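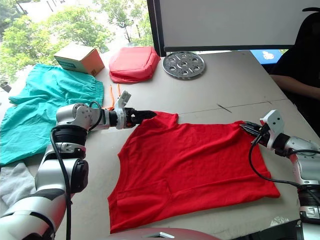
Figure 2. A red T-shirt laid out on a white table, with soft wrinkles and a diagonal fold line across the lower half.

3.2 Garment handling and the wear diary

The second part of the study looked at what households do with everyday cotton tops between purchase and disposal. Earlier work on clothing lifetimes has mostly relied on one-time surveys, in which people are asked to recall how often they wear and wash an item. Recall of this kind is weak for cheap, plain garments such as T-shirts, which people own in numbers and do not think about much. We therefore asked participants to keep a diary.

Participants were recruited in two towns, Grungate and Stollgate, through notices in laundromats and public libraries. A total of 300 people completed the diary. Each person chose one T-shirt that they already owned and wore, and recorded every wear, wash and drying method until the end of the diary period in July. They also noted how the shirt was put away: folded in a drawer, folded on an open shelf, hung, or left in a basket or on a chair. The last group was added after the pilot, when Stoyanova found that many pilot diaries had this written in the margin.

Storage was included for two reasons. First, a shirt that is put away folded tends to be found and worn again in a different order from one that is hung. Several participants described taking whichever shirt was on top of the pile, so that a few shirts took most of the wear while those underneath were rarely used. Second, wrinkles and fold lines (Figure 2) came up often in the free-text entries as a reason to wash a shirt that the owner considered otherwise clean. We had not planned to ask about this and the diary form had no box for it. These entries were coded by hand by Tamiru and Nolte, working separately, and differences were settled by discussion.

Washing decisions were recorded under five headings: visible stain, smell, habit, need to fill a load, and appearance. Participants could mark more than one. "Appearance" covered wrinkling, stretched necklines and twisted side seams. Where the entry was unclear, for example "looked tired," it was kept under appearance but flagged, and the flagged entries were left out of the comparison between towns.

Habit was the heading marked most often in both towns. Participants who marked it usually wrote that a T-shirt goes in the wash after one wear, whatever its state. Those who lived alone marked the need to fill a load more often than those in larger households, and they also kept worn shirts aside for a second wear more often. The difference between drawer and shelf storage was small, and we do not treat it further. Hung shirts were washed less often for appearance, but people who hang T-shirts may differ from the others in ways that the diary did not record.

The condition of each shirt at the end of the period was graded by its owner on the Mujić scale, which runs from "as new" to "no longer worn outside the home." Self-grading has clear limits. Owners who liked a shirt graded it higher than its wash count would suggest, and dark colors were graded lower than light ones after a similar number of washes, most likely on account of fading. Section 3.3 compares these grades with the fabric measurements made by Pavlović and Matić on the shirts that participants agreed to send in.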